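How to test whether a robot is ready for your tidying and sorting chores

By Notburga Hauser
Updated 7/7/25

People write to us at Trellow asking whether a two-armed robot can clear a playroom floor, load a parts tray or put the groceries away. The short answer is that some jobs are close and most are not. The long answer depends on your job, your table and how much help you're willing to give the machine. The steps below are the ones we use before we agree to take on any chore, at home or on a shop floor. You can follow them with a rented setup or during a sales demo.

You will need a clear table, a few soft objects of different colors, a bin or tray, a timer and a notebook. Set aside an afternoon.

Step 1. Write the chore down as one sentence

"Tidy up" is too big. "Pick up each block and put it in the bin" is a chore you can test. If you can't say where each thing starts and where it ends up, the robot can't be set up for it either. Laundry fails at this step for most people. A shirt has no fixed shape, and "folded" means something different in every house.

Boris Ionescu, who runs a small packing shop, came to us wanting help with "the back bench." It took him two tries to get his sentence, and he ended up with "move the foam inserts from the bench to the open cartons." That one was worth testing.

Step 2. Start with things that can't break

Use foam blocks first. They give a little when the fingers close, they don't roll, and a dropped one does no harm. Pick colors that stand out from the table. A plain matte surface also helps, as shiny tops throw reflections that can confuse a camera.

Put out only a few at first, with enough space between them that the fingers can get down on both sides of each one. Crowded blocks are a separate test and should come later.

Step 3. Run one arm, then two

Let one arm do the whole job alone and time it. Then let both arms work. Two arms aren't always faster. They have to stay out of each other's way, and many systems handle that by making one wait. Watch the middle of the table, where both can reach.

With two arms you can have one holding a block while the other lines up on the next. Check that the arm holding something keeps its grip while its partner moves, and that cables stay clear of the objects on the table.
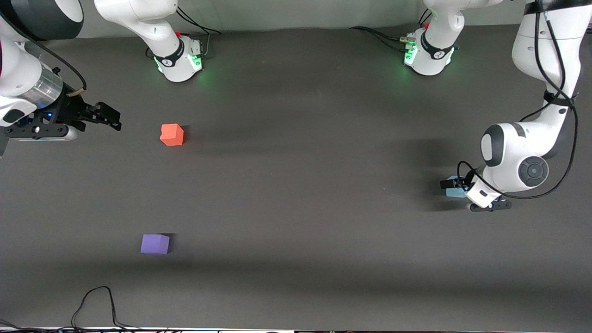
Step 4. Count tries, including the bad ones

Do 14 runs without changing anything between them. For each run, write down whether it finished, how long it took and whether a person had to step in. A nudge counts as stepping in. So does turning a block so it's easier to grab.

On our last foam block test, 10 of the 14 runs finished with no help. The average finished run took 71 seconds. I can do the same job by hand in a few seconds, and so can a child. Speed matters less if the robot can work while you're out of the room, but then the runs that need help matter more.

Step 5. Make it harder, one change at a time

Good changes to try, in this order:

Move the bin.
Turn off one lamp.
Add a block in a color close to the table.
Push two blocks together.
Swap a block for something real, such as a rolled pair of socks or a bagged part.

Repeat the full set of runs after each change. Socks are where many home tests stop. Yi-chun Wan ran this list for a daycare and got good results until the soft toys came out, when the fingers kept closing on loose fabric and dragging it.

Step 6. Decide

If the robot finishes nearly every run and your real items are close to your test items, the chore may be worth setting up. Sorting boxed parts and loading trays often get this far. If it needs help more than once in a set, wait a year and test again. Dishes, beds and laundry belong in the second group for now.

Keep the notebook. When you test again in November or later, you'll want the same blocks, the same table and the old times next to the new ones.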